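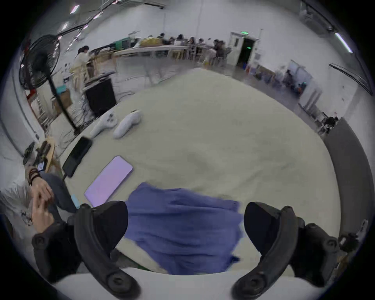
The table is where the sewing and mending group does most of its work.

The blue cloth at the near edge is rumpled, and the rest of the surface is in ordinary use, with a phone lying out on it and two white VR controllers farther up. The table top is a light beige. The long table across the room is white and seats a group along it. The black standing fan is at the far left corner.

The rest of this page is the short version of the year at Clakbridge, with notes on the room for those who have not been in since we moved.

The room
We took the workroom over in May. It has white walls and plenty of floor, and it is large enough for two groups to meet at once without getting in each other's way. The rent is 138 a month, up from 135 at the old place in Stavstead. Heating is included. Parking is not, and the street fills early.

The tables
The big table came from the Stavstead room and had to be taken apart to get through the door. One leg is still slightly short, so please leave the folded card under it. Cutting is done at the end nearest the window. If you are pinning a full width of fabric, ask the person opposite to move down.

Cloth and storage
Donated cloth is sorted by weight, then by color. Heavy cottons go on the bottom shelf, shirting in the middle, and anything slippery on top. Pieces shorter than your forearm go in the scrap bag. Blue is what we have most of, after a bolt end was given to us by Pernine. Please fold what you take out and do not use.

Chargers and cables
Bring your own charger and put your name on it. Three were left behind after the spring session and have not been claimed. Keep cables off the cloth when the irons are out.

Mending evenings
The evenings can take up to 14 people. Bring the item clean. Samuele Guerra does zippers and Efua Nartey does knitwear, and both would like to see the item before you buy thread for it. Hems and buttons need no appointment.

The next session is on 11 Dec 2019. The room opens half an hour before the start for anyone who wants to cut.

Comments

Aurora Aguiar
Is the Blomqvist overlocker still out for repair? I have a stack of napkins waiting on it.

Efua Nartey
Still out. They are waiting on a part. You can use mine if you bring your own thread.

Fuseini Zakaria
Good to know about the short leg. I thought it was the floor.

Aurora Aguiar
Thanks Efua, I will bring white and gray.

Samuele Guerra
One of the unclaimed chargers is mine, the one with tape on the plug. Please hang on to it for me.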